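Clultard Forums > Software > Planning and Control
Search this board... Advanced
Posted in June by wombat_kinematics

Tray-to-case handoff: where does the planner end and the wrist camera start?

Evening all. I've been lurking on here for a good while and got a lot out of the old Trerkier threads, so thank you to everyone who keeps answering questions at odd hours. I'm finally stuck enough to ask one of my own.

We're doing PC assembly with one arm: pick a part from the fixture tray, carry it over to an open tower case lying on its side, put it in. The stack is Rallis for planning, with my own behaviour tree on top and a fairly plain pose estimator running off the wrist camera. The fixed camera gives us a coarse pose for the tray and the case, then the wrist view is supposed to tidy that up before contact. One view from each:
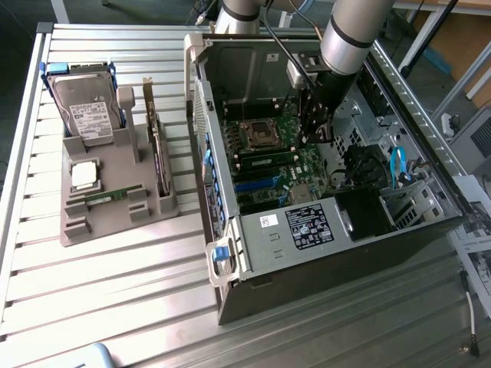
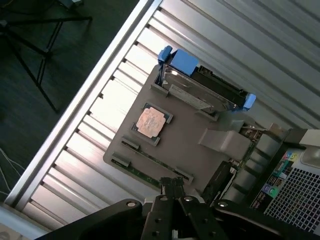

My trouble is with the refinement step. The fixed camera pose is good enough to get the gripper over the right part nearly every time, and then the wrist estimate comes in and drags the target sideways, sometimes by 3 mm, which is hopeless for a memory module. I've come to suspect the ribbed metal tabletop. All those parallel ridges make lovely strong edges, and my edge matcher is only too happy to lock on to a ridge when it should be using the side of the tray. It's worse with the tray sitting at an angle to the ridges, oddly enough, where I'd have expected the opposite. Has anyone dealt with this in software? I'd rather not cover the bench if I can help it, but I'm not proud.

-----

sendley_convert wrote:

Welcome! Good first post, and I feel your pain. We had the same sort of slotted bench at my last job and I lost most of a winter to it.

Mask before you match. You already have a coarse tray pose from the fixed camera, so project the tray outline into the wrist view, grow it by a little, and throw away every edge outside it. Sendley does this for you with the region prior option, but it's maybe 60 lines if you'd like to write it yourself. I'd also drop the hard drive's metal face from the model. Shiny things move their highlights around as the arm moves and the matcher thinks the part has shifted. The blue plastic on the carrier is a much better friend to you, nice flat colour and it stands out from all that grey.

-----

gumboot_planner wrote:

I'll disagree a bit with sendley_convert, with affection. Masking helps, but it treats the symptom. If the wrist estimate can drag the target 3 mm away from a coarse pose you trust, then your fusion is wrong and it'll bite you again on some other surface. What covariance are you giving the wrist estimate? I'd bet my lunch it's a constant somebody typed in once and forgot. An edge matcher looking at parallel lines is very sure of itself along one direction and knows next to nothing along the other, and a single number can't say that.

Do it properly and the ridges stop mattering nearly so much. Also check your hand-eye calibration before you touch anything else, please. I've seen far too many clever filters built on top of a camera mount that had been bumped.

-----

wombat_kinematics wrote:

Oh dear. It was a constant. I typed it in myself, so I can't even blame a colleague.

Calibration I redid this morning with 63 poses and the residuals look healthy, so I'm fairly comfortable there. I'll try the mask tonight, as it's the smaller job, and then have a go at a proper covariance.

-----

sendley_convert wrote:

@gumboot_planner fair point on the covariance, but it won't rescue a match that has settled on the wrong ridge altogether. That's a wrong answer with a perfectly sensible looking covariance around it. You want the mask as well, or some gate that rejects the match outright.

-----

gumboot_planner wrote:

Gate, yes, I'll give you the gate. I still say the mask is a crutch, and it'll clip real edges whenever the coarse pose is off. We can carry on arguing about it over a pie.

-----

toque_and_torque wrote:

Coming at this from the control side, so forgive me if it's a bit off to the left. Whatever you do with the vision, I wouldn't ask it to finish the insertion. Get the module close, slow right down, switch to a compliant mode and let it find the slot with a small spiral search. I logged 3,000 simulated insertions with Rallis feeding an admittance controller, and the search forgave far more pose error than I'd expected. Keep the force cap low, and have the tree back out to a hover pose when it trips so that you aren't retrying from a jammed position.

One thing to watch on the case side is your approach path. The walls of an open tower are a nuisance for the forearm, and the default collision padding in Rallis is generous enough that the planner will swing the wrist around to some silly angle to avoid them. Set the padding per link if your version lets you.

-----

wombat_kinematics wrote:

Mask is in, and the sideways jumps are much rarer on the recordings I replayed tonight. There are still a couple where the match slides along the tray's long edge, which I think is exactly what gumboot_planner was on about, so the covariance is next on my list. I hadn't known about the per-link padding and that explains some very peculiar elbow poses! I'll post the behaviour tree once I've cleaned up the node names, which at the moment are not fit for company.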